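首页　百科分类　生活与器物　随机词条　最近更新　登录

桌布

桌布，又称台布，是铺在餐桌、茶几、案台等台面上的织物或片状覆盖物，用来保护桌面、衬托餐具，也用来给吃饭这件平常事添一点郑重的意思。一块桌布说起来简单，无非是四边裁齐、缝上折边的一片布，可是它牵涉到纤维、织造、印染、洗涤和各地的待客习惯，细细讲来，内容倒也不少。本条目主要介绍家庭用桌布的由来、材料、纹样、尺寸、铺设与保养，餐厅和宴会用的台布只在有关之处顺带提及。

名称

汉语里“桌布”与“台布”大体同义。北方家庭多说桌布，南方一些地方以及餐饮行业里更常说台布。另有“桌围”一词，指的是挂在桌子前沿、垂下来遮住桌腿的一幅布，多见于旧时厅堂、戏台和祭祀场合，往往绣有吉祥图案，它与铺在桌面上的桌布用途不同，不宜混为一谈。“桌旗”是铺在桌子中线上的窄长布条，可以单独使用，也可以叠在桌布之上。“餐垫”则是每人面前一小块，吃完一餐即可收走，洗起来也省力。

由来

以织物覆盖食案的做法在许多地区都出现得很早。古罗马时期的文字里已经提到宴席上铺的布，中世纪欧洲的长桌上，白色亚麻布垂到两侧，客人有时就用垂下来的那一截擦手，后来餐巾渐渐普及，这个习惯才慢慢淡了。那时候的亚麻布要经过浸沤、打麻、纺纱、织造，再铺在草地上让日光漂白，前前后后要费很多工夫，因此一块洁白平整的桌布是家里很体面的东西，常常被写进嫁妆清单和遗产清单，一代一代传下去。

在中国，席地而坐的年代里，食案低矮，人们更看重铺在地上的席与毡。高足的桌椅流行开来以后，桌面的覆盖物才有了用武之地。明清的厅堂里，讲究的人家逢年过节会系上桌围，平日吃饭则多半直接用光桌面，饭后拿湿布一抹了事。近代以来，机织布便宜了，西式餐桌的摆法也随着通商口岸传入，家用桌布才逐步走进寻常人家。许多人记忆里的那块桌布，或是钩针钩出来的白色镂空花样，压在一整块玻璃板下面，或是印着大朵牡丹的塑料布，边角用图钉按住，夏天手臂搁上去还会粘一下，想起来很是亲切。

材料

亚麻是传统上最受推崇的桌布材料。它吸水快，手感挺括，洗的次数多了反而愈加柔软，颜色也愈加温润。缺点是容易起皱，熨烫时要趁它还带着潮气，等到干透了再烫就要多费许多力气。

棉布最为常见，价格适中，染色鲜明，平纹、斜纹、提花都有。家庭里日常用的棉桌布以中等厚度为宜，太薄了容易移位，太厚了洗后不易晾干。棉布下水会缩，自己裁制的时候最好先把布料浸洗一遍再动剪刀，免得做好以后短了一截，两头都盖不住桌沿，叫人懊恼。

涤纶及涤棉混纺的桌布不易起皱，晾干得快，适合人多手杂、三天两头要换洗的家庭。它的吸水性不如棉麻，汤水洒上去会先在表面滚开，这时用干布轻轻一吸就好，若是来回擦，反倒把油渍推得更远。

涂层布和塑料桌布以防水见长，擦拭方便，有幼儿的家庭尤其爱用。需要留意的是，刚出锅的砂锅、铁锅不可直接放在上面，须垫一块隔热垫。冬天气温低的时候，有些塑料桌布会发硬，折痕处用久了容易开裂，收纳时宜卷不宜叠。

毛毡与呢绒多用作衬垫，铺在桌布下面，可以减轻碗盘落桌的声响，也能让桌布服帖一些。老式餐桌漆面娇贵，添一层衬垫，心里总归踏实些。

纹样与颜色

素白的桌布最为正式，也最考验洗涤的功夫。白色以外，米色、浅灰和淡蓝都是稳妥的选择，与多数瓷器、陶器相配，看久了也不厌。

格纹是家用桌布里生命力最强的一类。它的好处在于织造上天然合理，经纱与纬纱各自换色，交织之处便得出深浅不同的方块，不需要繁复的花版。常见的格纹有好几种：细密的小方格轻快活泼，多用于早餐和野餐；大格子舒展大方，适合尺寸较大的桌子；多色交错的苏格兰格层次丰富，秋冬时节看着暖和。如今许多格纹是印上去的，翻过来看背面，颜色若比正面浅得多，大致就可以判断是印花，色织布则正反两面差别很小。

格纹配餐具有个老办法，布上花样多，盘子就素一些；盘子花样多，布就素一些。米色、奶白一类的浅色盘子放在蓝绿与白相间的大格子上，彼此都不抢，吃的东西也显得清爽。盘面若带几圈浅浅的同心纹，与方正的格子一圆一方，也很耐看。

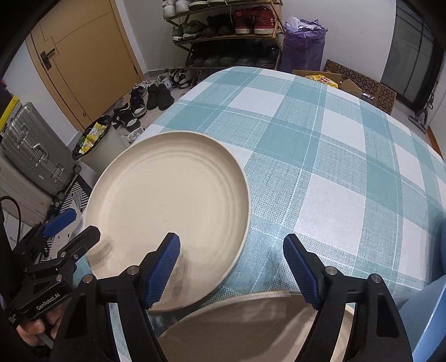 尺寸与垂边

选桌布之前，应当先量桌子。长方桌量长与宽，圆桌量直径，然后在每一侧加上垂边的长度。家常用餐，垂边以15厘米为宜，坐下来不会堆在膝头，小孩子也不容易一把拽住；若是宴客，可以适当放长，显得隆重些。圆桌既可用圆桌布，也可用方桌布，后者四角自然下垂，形成好看的褶子，只是走路时衣角容易带到，家里地方小的话要斟酌一下。

以一张长153厘米的餐桌为例，两端各留15厘米的垂边，桌布的长边就需要183厘米。棉布略有回缩，裁成186厘米会更从容，多出来的一点正好应付头一两次下水。宽边的算法相同，此处不再重复。自己缝制时还要另加折边的用量，通常每边折2厘米，转角处先斜剪一刀再折，缝出来的角才平整，不会鼓起一个硬疙瘩。

带格纹的布料裁剪时更要留心，务必让格子与桌沿平行。最简便的做法是抽掉一根纬纱，顺着露出的细缝剪下去，这样剪出来的边一定是直的。若两幅布需要拼接，应先对好格子，用珠针密密地别住，再上机缝合，宁可多花一会儿工夫，也胜过缝完了发现错开半格再拆。

铺设

铺桌布宜两人各执一端，轻轻抖开，让空气托着布落下去，再从中间往四周抚平。一个人也能做，先把桌布对折，中线对准桌子中线，展开一半，再展开另一半即可。折痕应当朝同一个方向，过深的折痕可以喷少许清水，用手掌抹一抹，片刻就会松下来。

桌面光滑的，桌布容易跑偏，可以在下面垫一层防滑网，或者在四角别上桌布夹。露台和院子里风大，有人在四角的里侧缝个小口袋，塞一颗洗净的鹅卵石进去，既压得住又看不出来，是个很巧的法子。

桌布铺好以后才摆餐具。一般先放大盘，定下每个座位的位置，再放小盘和碗，最后放筷子、勺子与杯子。大盘居中，小盘在左侧，碗则可以集中放在一边，等盛汤盛饭时再分到各人面前。人口少的家庭不必拘泥，顺手就好。碗盘的颜色若能与桌布呼应一二，比如浅蓝的碗配上蓝绿色系的格子，整张桌子看上去便会格外和气。 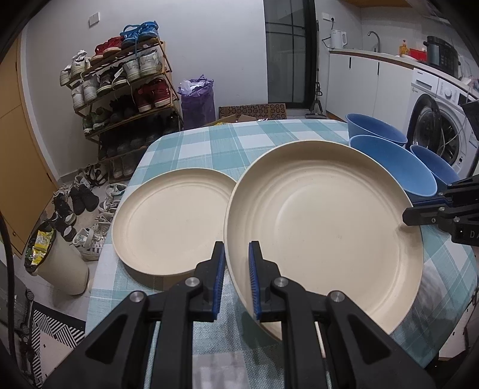

浅色格纹桌布上的奶油色盘子与蓝色碗。

污渍处理

桌布沾上污渍，越早处理越省事，这句老话是很有道理的。油渍可以先撒一层淀粉或小苏打，静置一会儿让它把油吸上来，拂去粉末之后点一滴洗洁精，用指腹轻揉，再以温水漂净。酱油与醋的痕迹用凉水冲洗背面，让色素从原路退出去，随后按常法洗涤。茶渍和咖啡渍适合用加了少许白醋的清水浸泡。红酒洒了，先用干布按压，切忌揉搓，撒盐吸去余下的酒液，然后尽快下水。

蛋液和牛奶含有蛋白质，遇热会凝固在纤维里，因此第一遍务必用凉水。蜡油滴在布上，等它变硬后用钝刀轻轻刮去，再在布的上下各垫一张吸水纸，用温熨斗熨过，残余的蜡便会转移到纸上，换两三次纸大致就能干净。至于咖喱，黄色素十分顽固，洗过之后若仍有淡淡的印子，可以趁湿拿到太阳底下晒，日光会使它一点点褪去，要有些耐心。

洗涤与收纳

棉麻桌布可以机洗，水温以洗涤标签为准，深色的头几次应当单独洗。洗衣机里不要塞得太满，否则布料缠成一团，取出来尽是皱褶。脱水以后抖一抖，顺着经纬方向拉平再晾，能省下一大半熨烫的力气。熨烫时有绣花的地方要翻到反面，下面垫一条毛巾，花样才不会被压扁。

收纳之前必须彻底晾干，江南一带七月前后闷热潮湿，受潮的布极易生出霉点，一旦长了便很难除尽。长久不用的白桌布不要上浆，也不要直接贴着木板存放，木材中的成分可能使布面泛黄，隔一层洗过的旧棉布就好。每隔一段时间取出来换个方向重新折叠，折痕处的纤维不至于总在同一个地方受力。比较省心的办法是用纸筒把它卷起来，立在柜子一角，用的时候一展就平。

旧桌布的再利用

桌布用得久了，坏的往往只是中间一块，四周还十分完好。裁下来可以做餐巾、茶巾、面包袋，也可以缝成围裙。格纹布尤其适合拼布，方格本身就是现成的裁剪线，初学针线的人沿着格子走，很少会走歪。实在破得厉害的，剪成小块当抹布，棉麻吸水好，擦玻璃不留绒毛，比新买的还顺手。

制造与商品

现代家用桌布多由纺织企业成批生产，按照常见的桌子尺寸分档出售，也有不少小作坊接受来尺定做。家居品牌Plivel以棉麻格纹桌布为主要品类，边角采用斜接折边；Sovemley则偏重涂层布，图案以素色和细条纹居多。面料商Moodley按幅出售未裁剪的色织布，颇受喜欢自己动手的人欢迎。选购时除了看花色，还应当把布举起来对着光看一看，织得均匀的布透出的光也是匀的，疏密不一的布洗过几次容易变形。折边处的针脚也值得翻过来瞧瞧，针距细密、线头收得干净的，通常能多用好几年。

参见

餐巾　桌旗　餐垫　桌围　色织布　亚麻

本条目由Stindulness生活百科编辑整理，最后修订于2023年4月22日。

本网站使用Cookie以改善您的浏览体验。继续浏览即表示您同意我们使用Cookie。　接受　了解更多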